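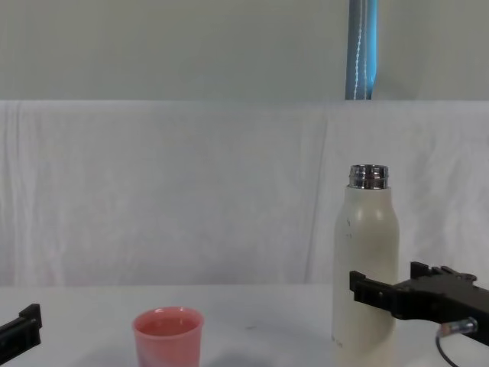 Robot club pouring project: one bottle, one pink cup and a gripper on each side.

Hello! My name is Etornam Asamoah and I go to a robot club called Plidar. My little cousin asked me what we do there and I talked at her for so long that her toast went cold, so I thought I would write it all down for anybody else who wants to know.

This term we are teaching a robot to pour a drink. I know, I know, you've been able to do that for years! But try it slowly, the next time you get yourself a glass of water, and notice how many jobs you are doing at once. You find the cup. You squeeze the bottle hard enough that it doesn't slip. You tip it, you watch the drink coming out, and then you stop in time. Your brain does all that while you are thinking about what's on telly.

A robot has to be taught every bit of it. Our robot is called Essien and it has two arms. At the end of each arm is a gripper, which is the robot's version of a hand. It hasn't got a thumb or a palm or any fingernails, just two fingers that open and close a bit like kitchen tongs.

So how do you teach it? There are two main ways. The first is to write a list of instructions, called a program. "Move the arm forward. Close the fingers. Lift." The trouble is that the robot does exactly what the list says, even if somebody has moved the cup. I once watched Essien close its fingers very carefully on nothing at all, and then lift the nothing up.

The second way is to show it. We steer the arms ourselves and the computer remembers where every joint went, and what the cameras saw at the same time. One go from start to finish is called a demonstration. Our group had done 62 of them by 17/03/2019, and our teacher Mr Sadowski (his first name is Dariusz, but we don't call him that) would like us to do 868. Eight hundred and sixty-eight! I have told him my arms will fall off before the robot's do. 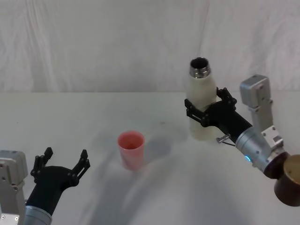
Holding the bottle is the part I like best. You might think you should squeeze as hard as you can, but a squashy bottle would crumple and a slippery one could shoot out like a bar of soap. You want a middling sort of squeeze, and you want it in a good place. Look how the right gripper has its fingers round the middle of the bottle, one pressing from each side, while the left one waits wide open with nothing in it. If you hold a bottle right up by its neck, the heavy bottom end swings about. Try it over the sink and you'll feel it.

Next comes the tipping. Water doesn't come out at the same speed all the time. When a bottle is full you only need to tilt it a little bit, and when it is nearly empty you have to tip it much further – so the robot can't learn just one tilt and use it for ever. This is why we do so many goes, with more in the bottle sometimes and less at other times. We also move the cup to different places on the table between goes. My friend in the Seriso group says their robot only ever practised with the cup in one spot, and when they moved it the robot poured water neatly onto the table where the cup used to be.
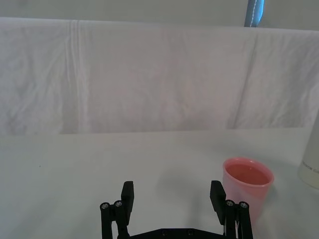

Stopping is the hardest bit of the lot. If you wait until the cup is full before you start tipping the bottle back, you are too late, as there is still some drink on its way down. You have to stop early. People learn this when they are small, usually by making a big puddle, and robots need to learn it too.

If you want to have a go at home, you can play Robot and Driver. One person is the robot and shuts their eyes. The other is the driver and gives the instructions. Use a plastic cup and a small bottle with just a splash of water in it, and do it outside or in the bath. The robot must do exactly what it is told and nothing else. "Pour it in the cup" isn't allowed, you have to say things like "move your hand left" and "tip a tiny bit more". Then swap over. My dad was a terrible driver and I got a very wet sock.

Next term we are going to try putting the lid on, and Mr Sadowski says twisting is a whole new headache.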